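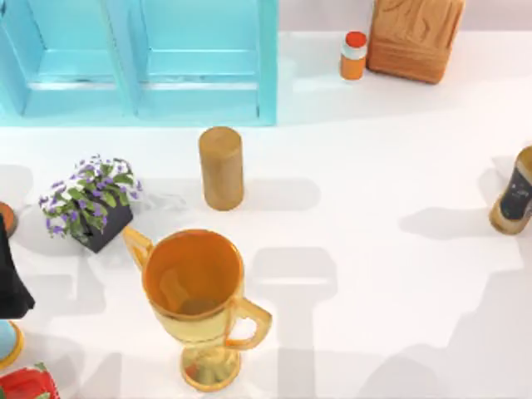 Figure 1. Tabletop layout in the simulator. Trophy at the front, potted plant and wooden cylinder behind it, shelf unit at the back.

Gripper comparison, part two: what a simulated trial can and can't tell you

Notes to go with the second session. Evander Kerr, with corrections from Kayode Nnaji. Last changed June 26, 2020.

Last time we went through the Plustton results and most of you came away thinking the question was settled. The two-finger gripper from Chettiar scored well, the Maden suction cup scored badly, and the write-up recommended the first. I would like you to read that write-up again with a pencil in your hand.

Start with the objects. Look at the trophy in Figure 1 and decide where you would hold it. The rim is wide, the stem is narrow, and the two handles sit at different heights as the cup is placed. A two-finger gripper coming straight down has a fair chance at the rim. Turn the cup a little and one of the handles may be in the path of a finger. The write-up gives one score for "trophy" and doesn't say which way it was turned. I asked, and the reply was that the angle was "varied". Varied how, and by how much?

Now the plant. In the simulator the leaves and flowers can be given any stiffness you like, including none worth speaking of. If the foliage is one rigid lump, a gripper can pick the whole thing up by the blossoms and the software will mark it as a success. Try that with a real plant and you will be sweeping up. Before you believe any plant score, find out what shape the collision model has. It is very often a plain box or a rough hull, and it need not look anything like what is drawn on the screen.

The cylinder is the fairest test on the table. It stands on end and has a flat top, so both devices have something to work with. It is also the object where the gap between the two was smallest. Make of that what you will.

Friction

Every contact in the simulator has a friction value, and somebody typed it in. In the Plustton study the same value was used for every object. Wood, metal and bottle plastic do not behave alike under a rubber pad. Kayode thinks this flattered the two-finger gripper more than the suction cup, and I agree with him, although neither of us can prove it from the published files.

Suction

Suction is harder to model than pinching. Many simulators don't try. They check whether the cup is close enough to a surface and then glue the two together. Some add a test for how flat the surface is. Maden's own figures come from a method of this kind, which they do at least admit. A method like that can be too kind or too harsh depending on where the limits are set, so a bad score for suction may be a bad score for the limits.

The number of trials

The study reports 3000 attempts, of which 2960 were counted. The missing ones are put down to "simulator faults". I would want to see them. When a physics engine blows up it is usually during an awkward grasp, with a finger wedged against an edge or pressed into the table. Throw those away and you have thrown away some of the worst grasps.

A big count is also less impressive than it looks. A simulator will run the same easy grasp all night without complaint. I would sooner have 50 real attempts with the failures written down properly.

Cameras

One short point. The shadows in Figure 1 include a large blocky one at the bottom, shaped like the outline of a gripper and arm. If your object detector was trained on pictures with no such shadows, it may well draw a box round this one. Gellonska sell a detector that they say ignores shadows. We tested it on two layouts and it did well on one of them.

What I am not saying

I am not saying simulation is a waste of time. It is cheap, it breaks nothing, and it is good at finding the grasp that could never work – a finger that won't open wide enough, say, or an arm that can't reach behind a shelf. Use it for that. My quarrel is with people who rank two products on the strength of it and print the ranking as a bar chart.

For next session

1. Choose one object from Figure 1 and write down three ways of placing it that you would expect to change the result.
2. For each one, say which gripper you think would suffer more, and why.
3. Find the friction setting in your own copy of the simulator. Halve it, run the same grasp again and bring both results.
4. Read the Chettiar data sheet, the footnotes included. The grip force is quoted at a supply voltage our bench doesn't have.

The bench trials start in September. Bring your written guesses from item 2, as we will be checking them against the real hardware.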